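Filed under: Kitchen > Drinks & Dishes > Small Fixes

Mugs, the milky pitcher, and a shelf that earns its keep

I drink a lot of tea. My sister-in-law Parisa drinks even more of it, with milk, and when she stays with us the kitchen turns into a kind of canteen from 8 in the morning on. So most of what I know about mugs and pitchers I learned from cleaning up after the two of us, and I figured I'd put it in one place, since people keep asking me about the brown rings.

First, the rings. Baking soda, a few drops of water, your finger. Rub it around the inside of the mug and rinse. If the mug has been ignored for a week (mine have, plenty of times) leave the paste on while you do something else and come back to it. I used to buy a special powder called Urkance and it worked fine, but the box of baking soda is already in the cupboard and it's a whole lot cheaper!

Gray mugs and other matte ones show spoon marks, those little pencil-looking lines you'd swear are scratches. They mostly aren't. It's metal rubbed off the spoon, and the same paste takes it off if you're patient. Go easy on anything with a colored glaze you love.

Now, where to keep them. I am a big believer in a little raised shelf on the counter or table, just a plank on a stand. You get the space underneath back, and the mugs you use every day sit right at hand level. The tall pitcher stays down on the tabletop where it can't get knocked off anything.
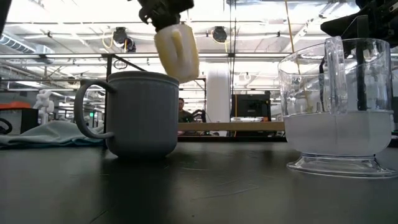
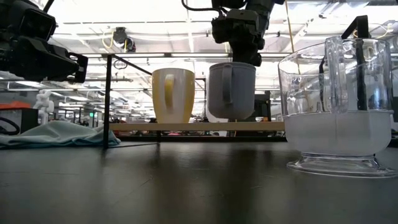

Turn all the handles the same way, toward you, and you'll stop knocking the back row with your knuckles. I resisted this for years because it seemed fussy. Then I chipped my good Kováčik mug, the one I carried home on the bus in my lap, and now I'm fussy.

Don't pick a wet mug up by the rim, either. Handle, or both hands around the body.

Okay, clear plastic pitchers. If you put anything milky in one, rinse it with COLD water as soon as it's empty. Hot water first can leave a film that clings to the walls, and then you're scrubbing, and scrubbing is what makes clear plastic go cloudy. After the cold rinse use warm water, a squirt of dish soap, and a soft cloth. No green scrubby pads! If it's gone cloudy from hard water, fill it with warm water and a good glug of white vinegar, give it an hour, and wash as usual. And get a cloth or a bottle brush down into the bottom corners – that's where the sour smell hides.

Pour slowly from a big one, with the mug on the table instead of in your other hand. Fill the pitcher only halfway if your wrists are like mine.

Last thing, the cloth. A damp cloth left in a wad smells by Wednesday no matter how clean it was on Monday. Hang it over something. I keep 3 going at a time and they get washed with the towels. Dark tabletops show every drip and streak, so I wipe with the damp one and go straight over it with a dry one.

Next time I'll get into travel cups and those awful rubber seals.

Comments

Fatemeh Asadi
The cold water thing! I have been doing hot first my whole life. My pitcher from Mania has looked foggy since April, trying the vinegar tonight.

teapot_lou
Does the baking soda work on a thermos? I can't get my hand in mine.

Parisa Abbasi
I do not drink more tea than you. Also you still have my blue mug.

Fukside Gran
Denture tablets for the thermos, Lou. Drop one in with warm water, leave overnight, and rinse really well.

Contact | Copyright, all rights reserved | Back to top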